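Week 4 notes, chores and machines (bring these back in October, please!)

Randa Rizk asked me after class whether a robot can do the dishes yet, and my answer, I'm afraid, is a friendly "sort of." Putting plates in a rack sounds like nothing until you try to write down how your own hands do it.
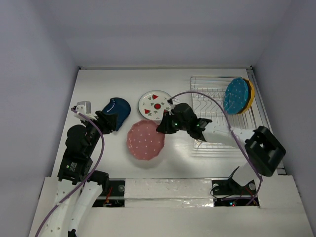 A run of 80 good tries out of 100 sounds lovely, but would you let it near your grandmother's china? For next time, read the Melville chapter and write 250 words on one chore you'd happily hand over.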